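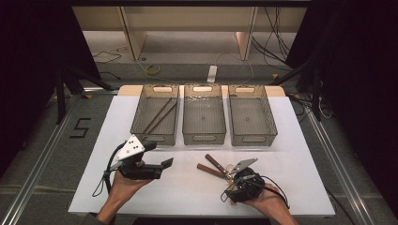 Stick sorting at cell 5, two sticks in the right gripper and the long ones in the left basket.

Skareo cell notes: setup and upkeep

This is the README for the Skareo handheld gripper cell at Wundthorpe. It covers the table, the grippers and the cables. The recording software has its own README in the Nurnari folder, so look there for anything about file formats.

We love this little cell! It has been through 31 setups now and it still goes together in one morning if the parts are where they belong.

Table

White top, aluminum rails, gray carpet underneath. Carpet gives a bit, so check the level again after the stands go up. Baskets go along the far edge, side by side, with the handle slots at the short ends lined up by eye. Long sticks start in the left basket. Short sticks get handed out from the table.

Grippers

There are 2, one per hand. The left one carries the white triangular plate with the black dots. Wipe the plate with a dry cloth only -- we lost a set of dots to glass cleaner back in November and reprinting them was no fun at all.

Open and close each gripper fully before you start. If the fingers feel gritty, take them off, brush out the slide and put them back with the Sæther driver (3 mm bit, top drawer). The difference is wonderful, really, and it takes nearly no time.

Cables

Black cable on each gripper. Let the left one loop out to the side of the table and let the right one hang in its coil. Don't tape them down! A taped cable pulls on your wrist and you will see it in the tracking.

Swap a cable when the jacket goes stiff near the grip. Spares are labeled 32.

Known issues

- right gripper drifts a little after a long session, rezero at lunch
- short sticks fan out if you grab them near the ends
- tracking drops when the left plate tips too far forward

Fixes and better ideas are very welcome -- add them at the bottom of this file.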